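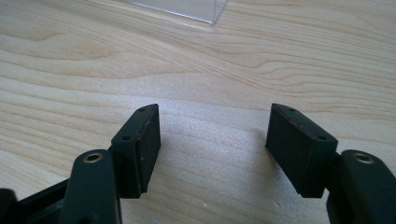 ok so I have spent an unreasonable amount of my week thinking about a tabletop and I'm going to put it all in one thread so my friends will stop getting it in pieces by text

background: we moved in July and the old dining table did not survive the stairs. One leg went and then a second leg went in sympathy. Since then it's been a card table with a sheet on it, and I was fine with that for way longer than I should have been

the new one is pale wood. Very pale! Blond, almost beige in places, matte finish, with this big swoopy grain that goes all the way across on a diagonal. I was sure I wanted dark walnut. I had a whole folder of dark walnut. Then I saw this one and forgot the folder existed

it's veneer, yes. Two people have already asked me in the tone of voice you'd use for asking about a rash. It's veneer and I like it. A solid top this size was going to run me over 1,000 dollars and I would have been scared to put a cup on it

I also looked at the Stalier one everybody recommends and it's nice, but the top had hardly any grain to it. If I wanted to eat off a blank sheet of paper I still have the card table

my favorite part is where the grain curls into those wide arcs and then a bit farther along it tightens up and runs nearly straight. There are long ovals in the middle of the waves too, a shade darker, sort of honey colored. I keep tracing them with a finger when I'm on the phone

things I have learned about a light matte top so far:

coffee rings show up less than I expected. Crumbs of toast show up more. Turmeric I have not tested and do not plan to

glare is real, even on matte. You get a whitish patch wherever the light lands, and the grain goes kind of washed out and speckly inside it. I spent ten minutes rubbing at one of those with a cloth before I moved my head and it moved too

(I have since rubbed at it one more time, so learning is a process)

cleaning: damp cloth, wrung out hard, go with the grain, dry cloth right after. I bought a bottle of the Bekitz wood spray because it smelled like oranges and it left streaks for two days. Could be I used too much. I did use a lot

now the clear box. I'm on a thing where anything that lives on the table has to earn it, and so far the only thing with a permanent pass is a see-through plastic box, pushed well back from where anyone sits. The wood shows right through the sides so your eye mostly skips over it and you still get all that grain

I tried a wicker basket first and it looked like the table was wearing a hat. Then a gray fabric bin from Floltent, and that was worse somehow? Very dentist's waiting room. Clear was the answer and it was also the cheapest one in the store

the rule for the box is mail, pens, keys and the one screwdriver. When it's full I have to deal with it that same night. This has worked for 20 days, and before that my record for keeping any surface tidy was an afternoon

one warning if you're going to copy me - check the bottom of the box for rough spots before you slide it anywhere. Run your thumb along the rim. I stuck little felt dots on the corners of my other one after I heard a scratchy noise that took a year off my life. No mark, thank goodness, but I was down there with a flashlight

someone asked about placemats. I have some! Cork ones. I put them out for dinner and then take them away again right after because I want to look at the wood. My family thinks this is a lot of fuss over a table and they're correct

someone else asked if it's the Pasaribu table. It isn't, I looked at that one online and the color was closer to orange on my screen. I bought mine off a showroom floor with no label on it, so I can't tell you a model name, sorry. I've checked underneath. Twice

next up is chairs. I've got 31 tabs open and the current chairs are two folding ones, a piano stool and a step ladder. If you have opinions about black legs with pale wood I want them, because I go back and forth every time I walk past

also taking suggestions for a lamp that won't bounce straight off the top into my eyes at breakfast. Budget is 100 dollars, and I'd like some of that left over for felt dots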